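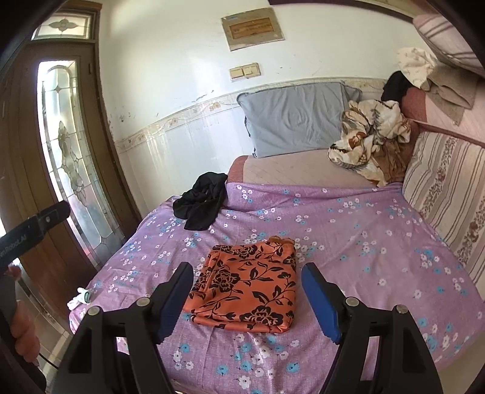
Folding the Spare Room: Project Report for Household Design II

Troels Brynjólfsdóttir, with Ditte Blöndal
Turned in April 17, 2021

What I was trying to do

Our assignment was to pick one chore and change how we do it, then write up what we learned. I picked folding, mostly so I could finally deal with the pile at the house on Morton. Ditte picked drawers, so we teamed up -- my folded things would end up in her drawers anyway.

I wanted to know if a flat rectangle or a tight roll is better for thin, slippery cloth. Cotton is easy, you can fold cotton half asleep. The orange one with the black leafy vines and the big blossoms was my main test piece, and it has a bit of a shine to it, so the layers slide around while you're still lining up the corners!

How we set it up

We tried the kitchen table first but it's too narrow for anything longer than a dish towel. The bed was much better. I left the purple flowered sheet on and folded right on top of it. Total time was 140 minutes, split over 9 short sessions, and Ditte wrote everything down in her notebook (her handwriting, my typing, so blame either of us for mistakes).

For each piece I did a long fold first, then the short folds, and then I rolled the front edge under to hold it. Our instructor, Þórarinn Bisgaard, suggested pressing from the middle out with a flat hand. I'd been tugging at the corners before that, and my rectangles got a lot straighter once I quit.

What happened

We folded 29 pieces. The rectangles stacked better and I could see the pattern on each one from the top, so I wasn't digging. Rolls took up less drawer space but the slippery ones had come loose by the next day. The rolled front edge was kind of in between, and it's the one I still use.

My weak spot is the far right corner. A little bit of edge likes to bunch up and stick out over there, and on the orange cloth I never got it tucked in neatly. Ditte thinks I run out of patience on that side. Could be!

Black clothes were their own problem. I kept tossing them toward the wall to do last, and then last turned into the next session.

What I'd change

A firmer surface, for sure. The sheet wrinkles under your hands and the wrinkles end up in the fold. Baldur Stougaard's group used a board on top of their bed and I'd like to try that in November when we do part two.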